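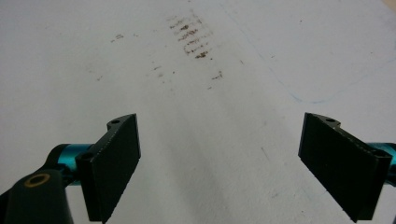 A soap opera is a story on TV that keeps going, week after week and sometimes year after year. The people who think up the story are called writers, and they work together in a writers' room. They plan what will happen long before anyone acts it out. A plan often begins with nothing but a white surface, like the one with brown smudges in the picture, and a lot of talking.

Rasari is a soap opera set in a seaside town called Birerside. It has 109 characters, though most episodes use only a few of them. Each one has a page in a big book that the writers call the bible. The page says how old the character is, who their family is and what secrets they keep. Writers check it so that a character with a brother doesn't suddenly become an only child.

Lụa Vương is the head writer. She decides the main stories for the next few months. Other writers then turn her plan into scripts, with all the words the actors have to say.

Many episodes stop at an exciting moment - a knock at the door, or a letter being opened. This is called a cliffhanger. It makes people want to watch the next one.

Words to know
Script: the written words and actions for an episode.
Spoiler: news about the story before it has been on TV.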